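Posdale Open Records – transcribing the council expenses, anyone else doing it?

marshpenny
02/11/2022
I signed up for the Posdale Courier's expenses project on Sunday and I've done 34 pages so far, which is more than I meant to do in one sitting! You get a scanned claim form, you type in the date, the amount and what it was for, then it gives you another. Most of mine were train fares to Gosevholm. Is anyone else on here having a go?

tin_kettle
Yes, started in July when it was just the parish stuff. I do a few while the tea's on. The handwriting on the older forms is dreadful and I skip more than I type.

ogbert
I gave up after 12. It's a newspaper, they've got paid reporters, and I don't see why I should do their typing for them.

marshpenny
Fair enough, but there are 597 forms in this batch and I think they've got two people in that newsroom. I'd rather it got done. 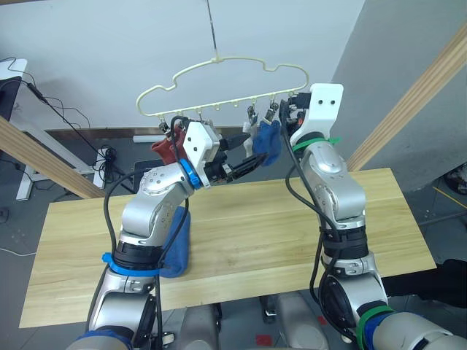 tin_kettle
Does each form get checked by a second person, or does it go straight in?

marshpenny
Two people type up every form, and if they don't match it goes to someone at the paper. It's on the help page, near the bottom.

ogbert
Two people who both can't read the handwriting, then. I had one that was either Stika or Stilton and I bet we all put Stilton.

quietlane
Stika is the taxi firm! I had three of those. You can put a question mark in the box if you're not sure – it doesn't count against you.

ogbert
Well I didn't know that. Still think they should pay somebody.

tin_kettle
Has anyone had the Ogura ones yet? Pages and pages of photocopier hire, all the same amount. I'm leaving those for marshpenny.

marshpenny
Thanks a lot. Going back in after supper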